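Most advice on toy storage starts with the container and ends with a label. I think both matter less than where the container stands, and I have held that view since Natalia Solís and I refitted the playroom at Grevisby in December.

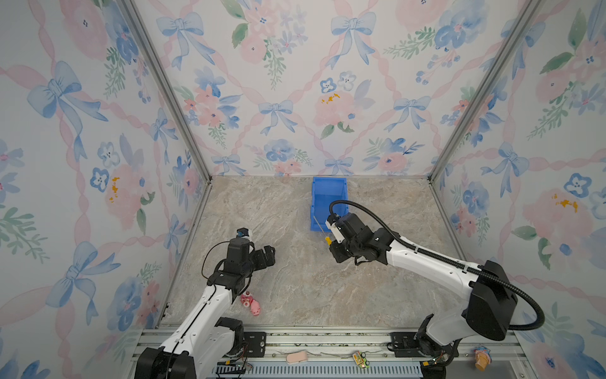
Floor position decides how a bin gets used. A bin in the middle of a room is an obstacle, and people move it. With a bright blue bin pushed up against the back wall, as here, the floor in front stays clear and a pink toy pig lying on the marble pattern is easy to spot. Colour helps too. Against flowered wallpaper a pastel box would be lost, so I would always specify one plain, strong colour.

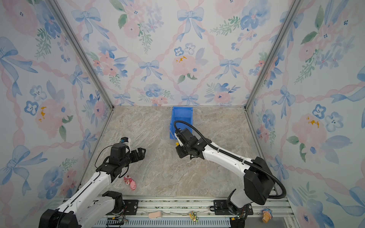
*Pink toy on the floor, blue bin near the back wall.*

Lids are the second mistake. Damián Galindo favours lidded boxes for dust, and at Grevisby we tried seven of them. The lids ended up under things, or behind things - seldom on the boxes. An open bin wants a wipe now and then, a small cost by comparison.

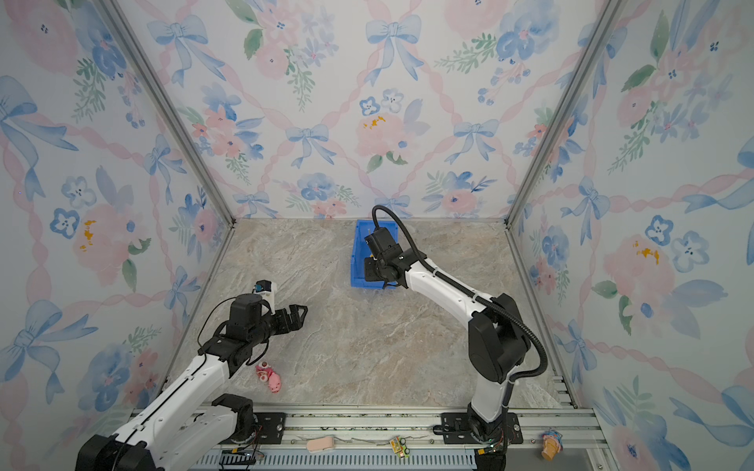 Capacity is the third. Catalogues push the largest size, but a deep bin buries small toys and has to be tipped out to find one. I would sooner buy two shallow bins than one of 90 litres. Galindo disagrees, on grounds of price, and his figures are sound as far as they go. They leave out the time spent picking everything up again.

Labels I would leave until last. Most rooms with one bin can do without them.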